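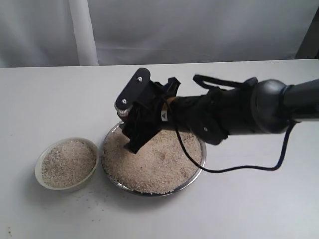 The Grorilico Grain Set is the club's favourite piece of kit for teaching an arm to deal with stuff that won't keep its shape. Blocks are lovely for a first term, but a block stays where you put it. Grain slides, heaps up and runs away from the fingers, and that's where the fun starts! Teams work with a wide steel bowl, well filled, and a smaller white bowl close beside it, so the arm has very little table to cross and a rim to clear every time. You can run a whole evening on that one short move and still have people asking to stay on.

Set number: 208
Suits: desk arms with a two-finger gripper
Group size: two or three to a bench
Course length: 10 sessions
Before you start: the Volus beginner course, or a term of block stacking 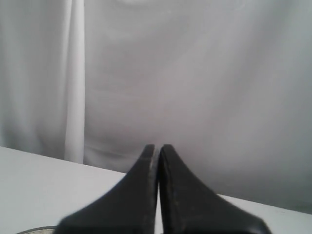

Session one has no grain in it at all. Students open and close the gripper by hand control until they can judge the gap without thinking, then write a routine that brings the fingers together slowly and stops. It sounds dull (it isn't, they race each other). After that come approach heights, then a slow dip into the big bowl, then the first proper transfer to the small one. Keep the speed limit on until session four.

What comes with it

Steel bowl, wide and shallow
Small white bowl
Course notes and score cards
Two sheets of challenge tasks

Grain is not supplied. Uncooked white rice from any supermarket is fine. Fill the big bowl generously, and level it between turns so that every team gets the same start.

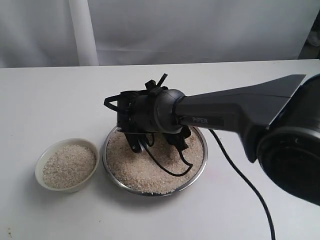
We score by weight moved in three minutes, less whatever ends up on the table. You'll need kitchen scales for this, and a dustpan. In the Chiu round last January we had 13 teams and logged about 3,000 dips between them, and the winning pair had the slowest arm in the room. They'd spent their time on the exit angle and it paid off beautifully.

A few things we've learned. Check the cable before each run, with the arm at its lowest point and again at its highest. Wipe the fingers down at the end of the evening. If a team gets stuck, have them change the depth by a tiny amount before they touch anything else in the code.

Borrowing is through the Galtitier equipment shelf, one set per club, for up to a term. Please return the score cards too, even the scruffy ones.

Comments

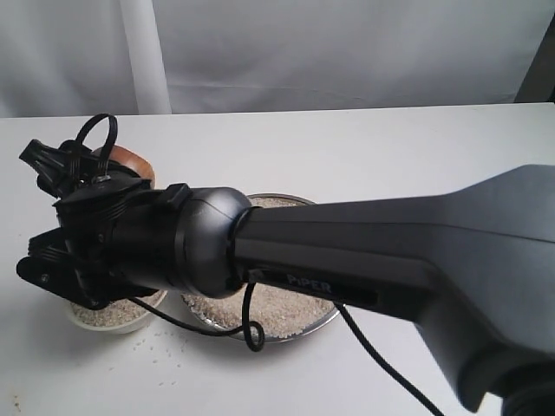 Wing-sze Tu writes that her group tried the second challenge sheet with dried lentils after the rice and had to redo nearly all their dip depths, which kept them happily busy for three meetings. She'd like to see a third sheet with two grains mixed together, and asks if the score cards could have a bit more room for notes.

We're drafting that sheet now. Bigger boxes on the cards as well.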